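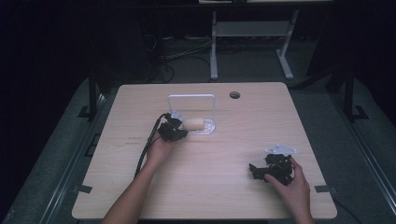 How do I get a white haze out of a table finish without stripping the whole thing?

Posted by nirnside_porch on Saturday, January 10, 2026

Hello all, and thank you in advance for reading, as I do tend to go on. We inherited a dining table from my aunt when she moved out of her place in Nirnside, and it has been a wonderful table for us. Over the holidays we had a houseful, and one of the guests set a covered casserole straight down on it, no trivet, and of course I didn't see it until the dishes were being cleared. Now there is a cloudy white patch the size of a dinner plate. It doesn't feel rough. If I look at it from the side with the lamp on, it's milky all the way through, and if I look straight down it's fainter but still there.

I have tried wiping it with a damp cloth (nothing) and then with lemon furniture polish (it looked better for an evening and then came right back). My brother-in-law says I have to sand the whole top and start over, and my neighbor says mayonnaise. I don't know what the finish is. The table was bought in September the year my aunt retired, from a shop in Prirnon that closed long ago, so I can't ask them. I'd really like to keep the color as it is. Is there something gentle I can try first?

Lacson Refinisher

Oh, please don't sand it yet! A white mark is nearly always moisture or heat trapped in the finish, and the wood underneath is usually fine. Dark marks are the ones that have gone into the wood, and those are a different conversation.

Before anything else, find out what you have. Go underneath or to the inside of a leg and put a drop of denatured alcohol on a cotton swab. Leave it a minute. If the spot goes sticky, it's shellac. If nothing happens, try a drop of lacquer thinner in a different spot, and if that softens it you likely have lacquer. If neither one does much, it's probably polyurethane or some other tough modern finish, and that kind is more stubborn about giving up a haze.

For the haze itself, I'd start with plain heat. Lay a clean, dry cotton T-shirt over the patch, folded once, and run an iron on low with no steam, keeping it moving. Lift and look every few seconds. I usually do 3 or 4 passes and then let the table cool all the way before deciding whether it helped. Wipe off that lemon polish first with a bit of mineral spirits, with the window open, or you'll be ironing the oil into everything.

If you do end up rubbing it, go with the grain, even if it's only with a soft rag. On a pale top the grain can swing around in big loops, and you just follow the general length of the board there.
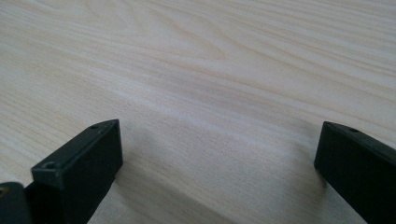

hesov_mom

Mayo worked on my coffee table, left it on overnight and wiped it off in the morning. Smelled like a sandwich for 2 days but the ring was gone. Mine was a small one from a mug though, not a dinner plate.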